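CHAPTER 3
Folding and Putting Away

Before you begin

If you have worked your way through the last two chapters you will by now have a good deal of clean laundry on your hands, and you may be feeling, quite reasonably, that the hard part is over. In one sense it is. The washing is done, the drying is done, and nothing you do from here on will shrink a jumper. But it is surprising how many well-washed clothes spend the week in a heap on a chair, and come out of it looking as though they had never been near an iron.

This chapter is about the short stretch of work between the drying rack and the shelf. We shall start with the T-shirt, because almost everyone owns several and because the folds you learn on it will serve you again for vests, pyjama tops and light jumpers. After that we move on to towels, then trousers, and finally to fitted sheets, which have a section all to themselves and deserve it.

By the end of the chapter you should be able to:

fold a T-shirt to a given width, with the sleeves tucked inside
choose between stacking and standing for a particular shelf or drawer
fold a towel so that its edges are hidden
keep a pile tidy while you take things from the middle of it

Words to know

Body: the main part of a garment, without sleeves or collar.
Stack: a pile of folded garments lying flat, one on top of another.
Leading fold: the smooth, rounded edge that faces you when the garment is on the shelf.

3.1 A good place to fold

Halldóra Mikkelsen taught household skills at the evening school in Sevanberg for many years, and she used to tell each new class that a fold is only as flat as whatever is underneath it. Beds are tempting - they are large, and usually close to the wardrobe - but a mattress gives way under your hands and the creases wander. A table is much better. It should be clear in the part where you are working, wide enough for the shirt with both sleeves spread out, and high enough that you needn't stoop. Daylight helps too, particularly with dark colours.

When the last fold is made, leave the shirt lying flat for a moment and look along its edges. A bright plain colour is very good for practising on, as every ripple shows. The lime-green garment in the picture has been brought down to a neat rectangle, but the top edge is a little rumpled and a loose flap hangs at the lower right corner. Both are small faults, and both are put right at the corners: tuck the flap under, then smooth the cloth outwards with a flat hand. 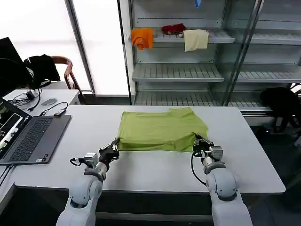
3.2 Folding a T-shirt in thirds

Lay the shirt face down and smooth it from the collar towards the hem. Bring one side in to the middle of the back, turn the sleeve back on itself, and do the same with the other side. You now have a long strip, which is folded up from the hem in three. Take your time over the first few. Speed comes by itself after a basket or two, and there are plenty of shirts waiting in Exercise 3A.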